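About us

Gisler is a wholesale greengrocer in Prernutstead. We supply fruit, vegetables and herbs to pubs, cafes, schools and care homes in the town and in the villages out towards Dernatmont.

The business began as a market stall with one van. We moved into our present unit on the Gotix estate when the stall could no longer keep up with the orders, and we now run 4 vans, all of them chilled. The stall closed the following spring, though we still sell boxes to the public from the side door on weekday mornings.

There are 19 of us. Most work nights, when the produce comes in and has to be checked, weighed and packed. The drivers start at five and the office opens at seven. Several of the packers moved over from the stall and have been with us ever since.

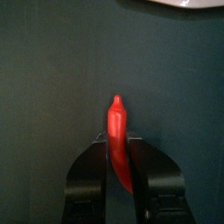

We carry around 300 lines across the year. Potatoes, onions and carrots make up the bulk of what goes out, and in season we buy these from farms on the Dernatmont side of the river. Salad, citrus and soft fruit come through the main markets. If you need something we don't list, ask the office and we will try to get it in.

Orders can be left by phone or email until ten at night for delivery the next morning. There is no contract and no minimum spend for customers inside the town. Outside it, the minimum order is £64 before VAT. Crates are ours and should be left out for the driver to collect.

New customers need to fill in an account form, and the first two orders are paid for on delivery. After that we invoice monthly.

We are closed on Christmas Day and New Year's Day. Last orders for the holiday week are posted on our news page at the start of December.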